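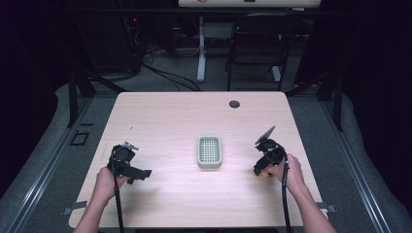 Small tray with grid insert - drying, sorting or neither?

Forum: Desk and Bench Storage
Replies: 9

tamar_fitout
I'm after opinions on the shallow tray with the lift-in grid, the sage green one with the white insert. Ours is the Sakska. It sits in the middle of a shared table and I'd like it to hold short parts upright: spacers, cut pins, the odd drill bit. The openings are square and all one size. Has anyone used one this way for longer than a month?

gridlock_156
Had one since September. Works for anything with a shank close to the size of the opening. Anything thinner leans, and once a few lean they foul their neighbours. I'd call it a sorting tray for flat items and leave it there.

Raluca Preda
Disagree with gridlock. Leaning is a depth problem. The insert only supports a part at one height, so you need a second point of contact. I stacked 2 inserts with a 10 mm gap between them and everything stands straight. The upper one ends up proud of the rim, so the tray no longer stacks.

gridlock_156
At which point you've bought two trays to make one pin block. A drilled offcut does the same job for nothing.

Raluca Preda
A drilled offcut doesn't come apart for washing.

tamar_fitout
Washing matters here, there's cutting oil on some of the stock. Does the insert warp in hot water?

benchdog_ott
The Hernus version did. Bowed 3 mm at the centre after one dishwasher cycle and has rocked on its base ever since. Hand wash, lukewarm, dry it flat. I can't speak for the Sakska.

plainjoint
Separate issue, but look at the table. Pale laminate with a woodgrain print shows oil rings at the joints and around any cut-out, and you have a cable grommet up at the far right. Lift the grommet and check the raw edge of the hole is sealed. If it's bare board it will take up whatever runs into it and the laminate will lift from there. Clear silicone around the inside of the cut, leave overnight, refit.

tamar_fitout
Hadn't thought of the grommet. It sits flush and I assumed it was glued.

plainjoint
Most are a push fit. Ease it up with a plastic scraper and work around the rim. A screwdriver will chip the laminate.

benchdog_ott
Would also put something under the tray. Hard base on laminate travels every time you lean on the table. Ruggiero sell a thin cork sheet that cuts with scissors. Round the corners to match the tray or they curl.

gridlock_156
Cork plus cutting oil is a bad mix. Use silicone mat.

benchdog_ott
Fair. Silicone, then. Fludum do one in grey, colour is close enough to carpet tile that you'll lose it if it lands on the floor.

tamar_fitout
Going with a second insert and a silicone mat. I'll try the gap at 10 mm first and post the heights if it needs changing. Grommet gets lifted this afternoon.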